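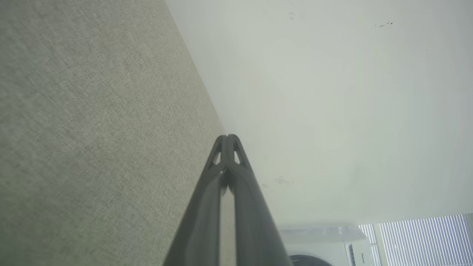

4. Care of Fabric Wall Panels

4.1 Vacuum each panel every 2 months with a soft brush head. Work from the top down and keep the brush flat.

4.2 Blot spills at once with a clean white cloth. Do not rub. 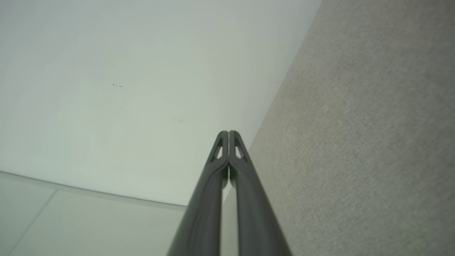 Photo: Nevzat Kahraman / Uysal

4.3 For stains that remain, apply Culletti fabric cleaner to a hidden area first and allow it to dry fully.

Caution: Do not use bleach or steam. Damage from either is not covered by the warranty.

Note: Replacement covers may be ordered from the Tetholm office.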